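Print this entry | E-mail this entry
Shares 3 | Comments 2

Workshop notebook, April, continued from the last page

Recorded the last third of the Jenilent audiobook proof this morning. Started at 9:40, quit at 1:15 with the throat gone. The file is 759 minutes long in its rough state, and I don't believe a listener will sit through that for a romance with one breakup in it. The print people keep saying the length is fine. They read it with their eyes.

Main complaint again: two narrators, alternating chapters, and they don't agree on how to say Kusasel. She leans on the first part, he leans on the last. It's the town where the whole book happens, so we hear it constantly. I searched the manuscript and got 400 hits, a few of them in chapter headings. The pronunciation sheet was supposed to prevent this. I went back and checked the sheet, and Kusasel isn't on it. Sukprasert is on it, twice, spelled two ways.

I was told listeners forgive this sort of thing if the performance is good. Maybe. I looked at our own comments on the last Prusta title to test the idea. There were 1,143 of them, and the ones under three stars were nearly all about voices. Few mentioned plot. One person had stopped at chapter two over the way the hero said "garage." I don't call that forgiving.

Dual narration, further grumbling: he does her dialogue in a breathy half whisper, and she does his in a growl. So each lead has two voices, and in the kitchen argument (ch. 14 into ch. 15) the hero drops most of an octave when the chapter changes. Tried evening it out with pitch correction. It made him sound like he had a cold. Took it off again. If we want it fixed we pay for pickups, and I've asked for them before and not gotten them.

Speed test: played ch. 6 at 1.25. She holds up. He turns to mush on the long sentences. I suspect most people will play it faster than we recorded it, whatever the survey says, and I don't trust the survey, which asked people who already like us.

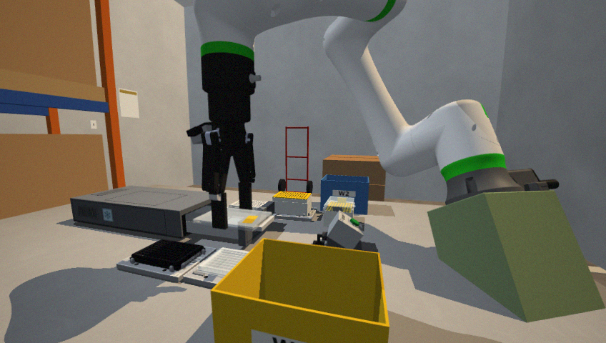
Cover copy for book two came in and I'm no happier with it than with the audio. It promises "a slow burn," same as book one, and book one had them in bed by page 60. The only part of book two I've enjoyed so far is the middle, and even there the author gets lazy. She writes "the machine" over and over and gives a narrator nothing to work with. Put some particulars in: a white arm, green rings on it, two long black fingers pointing down at the floor. A voice can do something with "two long black fingers." I've sent that up as a note and expect it to be ignored.

Word on the sample chapter: 3,251 words, read cold, one take, no music. I'd keep it that way. The version with piano under it was worse, and I said so at the time. Sales wants the piano.

To do before the next session:
- add Kusasel to the sheet, pick one way, tell both of them
- delete the second Sukprasert
- ask about pickups for ch. 14 and 15, again
- relisten to the epilogue on cheap earbuds, there is a click at the start of it that I can't find on the monitors

Print this entry | E-mail this entry
2 comments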